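Surfaces and Tableware: Gallery

The Skanon Study Rooms keep 193 everyday household items for use by visiting classes. This page presents a small selection from the July display, arranged by Trí Thân.

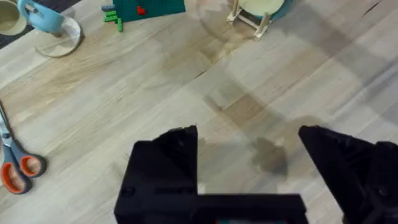 Scissors and other hand tools are issued at the front desk and are to be returned by closing. Pale wood grain was chosen as the setting for the display -- it shows marks readily, as with the broad darker patch across the middle. Groups are limited to 12 persons.

The tableware section follows, with visits of 30 minutes each.
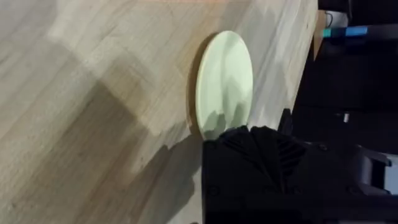
Round plate in pale green, on a light wooden tabletop.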